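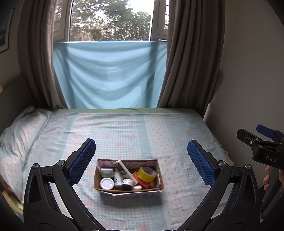 Ritchie

15th March

The equipment budget for the year is £1,865. That covers hardware, spares, storage and postage, and excludes my time and the computer, both of which I already have. The list has gone through four versions since October, and the current one is set down below with the reasoning, mainly so that I stop reopening it.

The work is two-handed manipulation recorded with hand-held grippers: one in each hand, moved through an ordinary household task, with the recordings used later to train a policy for a pair of arms. Most of the tasks at present are sorting and unpacking. A small open cardboard box with jars, a bottle, a remote control and a roll of yellow tape in it is a fair sample of the load. The items are cheap. Everything that touches them is less so.

Grippers

The pair from Vondness is quoted at £1,262 including delivery. It is the largest line by a wide margin and leaves a little under a third of the budget for everything else. I looked at buying one now and one in the autumn. The two-handed tasks would then have to wait, and the delivery charge would be paid twice, so both go on the same order.

Vondness will also sell the mechanical parts alone, without sensing, for people who have their own electronics. I costed that route and dropped it. The saving was real but small, and the calibration work would have come out of my evenings for a month.

Whoever is comparing quotes should check what is meant by "pair". Two of the suppliers I wrote to price the left and right units separately and quote a mount as an accessory. A third includes the mounts but leaves out the cables. I put all of them into the same spreadsheet with the same columns, and the order changed.

Finger pads

Pads are consumables and should be budgeted as such. The type I use is blue with a fine grid of raised dots. The dots wear first at the tip, where small round objects are pinched, and a worn pad lets smooth lids turn in the grip. My first version of the budget had no line for them at all.

The plan is now to change all four pads together and write the change in the session log. Changing one at a time saves a few pounds and leaves recordings in which the two fingers of the same gripper behave differently, and I would pay more than that to avoid sorting them out afterwards. Three full sets should see me to the end of the year. They keep well in a drawer.

Power

Each unit draws from a battery pack worn on the belt. The Andurance packs ran for over 90 minutes in my bench test with both units recording. A session is shorter than that, so two packs are enough: one in use and one on charge. The second version of the budget had four. The other two have been struck out and the money moved to storage.

The charger is a separate line. It was not in the box with the trial pack, and I had assumed it would be.

Storage

Two drives, same model, one a copy of the other. I priced a small network unit as well. It would be more convenient, and it would take nearly all of what remains, so it is deferred. Failed attempts are kept along with the good ones, and this should be allowed for when estimating space. My first estimate counted only the successful takes and was low by more than half.

Objects and locations

No money is set aside for a dedicated table or a lighting rig. Recording takes place in real rooms, on whatever surface is there. A bed is a useful one – it gives under the box, and a patterned sheet is a harder background than a plain worktop. A window behind the work is harder again on exposure. I would sooner have such material early than find out late that the policy copes only with a grey desk.

There is a small allowance for objects, most of it for replacing things that get dropped. Jars with screw lids are bought in twos.

Repairs and returns

Vondness gives 90 days on moving parts, counted from dispatch. Dispatch is from Surkgate and delivery took nine days last time, so that much of the cover is gone before the box is opened. The sensible course is to order when there is a clear run of weeks ahead and work the linkages hard at the start. Pivot pins are the part I would expect to loosen. A bag of spare pins and screws is on the list at a trivial cost.

I have not bought the extended cover. Its price is close to that of one replacement finger assembly, and I have yet to break one.

Still open

Whether to keep a reserve. At present the list comes to slightly less than the total and the difference would pay for one return parcel. Dropping the third set of pads would double it.

Also the carrying case. The foam insert Vondness offers is cut for the older body and the supplier has not said whether the new one fits. I have written again and will order without it if there is no answer by the end of the month.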